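Sivness Residence Hall
Shared Kitchen Safety Checklist, Third Floor
Inspected by: Jae-in Joo
Date: December 20, 2022

1. Exit door opens fully and closes on its own: Pass
2. Fire extinguisher mounted, gauge in green zone: Pass. Tag number 999.
3. Smoke alarm test: Pass
4. Range hood filter clean: Fail. Grease buildup on the left filter. Replace within 31 days.
5. Outlets near water have working ground-fault protection: Pass
6. Refrigerator temperature log current: Fail. No entries for three days.
7. Hot water temperature at tap: Pass
8. Extension cords: None in use
9. Posted occupancy notice: Needs attention. The notice has faded and must be reprinted.

Comments

Item 4 was also noted in March. The replacement filter should be ordered from Brorus under the existing service agreement, and the work order number entered on the next checklist.

Counter and seating side

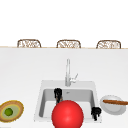
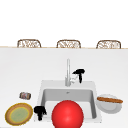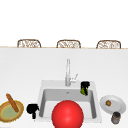
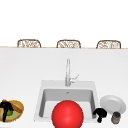
Residents are reminded that the clear path to the exit must be kept at full width during meals and group events. The inspector measured the path on the seating side of the counter with a tape. The three chairs with woven backs are to be returned to their row behind the counter after each use, and no additional seating may be brought in from the lounge. Floor staff will check the path weekly and record the result on the hall log. Items marked Fail will be inspected again once the work order is closed.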